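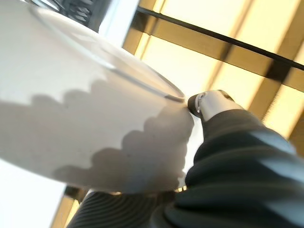 A round white container with a see-through rim.

Why Can You See Through Glass?

I broke a drinking glass last week (oops!) and while I was sweeping it up I started wondering why I could see the floor right through the pieces. So I went and read up on it, and now I get to tell you!

It starts with light. Light zooms out of a lamp or the sun and bumps into things. When it hits a white plate, nearly all of it bounces back in every direction, and that's why the plate looks white and you can't see what's behind it. When it hits clear glass, most of the light sails straight through and out the other side - only a little bit bounces back. That little bit is the faint reflection you spot in a window at night.

And guess what glass is made of? Mostly sand! Sand melts when it gets super hot, way hotter than your oven can go. Glassmakers mix in a few other things so it melts more easily, then shape it while it's soft and let it cool slowly.

Try this at home: hold a flashlight up to 4 things, like a water glass, a mug, wax paper and a book. Which ones let the light through? Wax paper is a funny one, because it lets light in but scrambles it up, so everything behind it looks blurry. The word for that is translucent.

Posted Nov 27, 2023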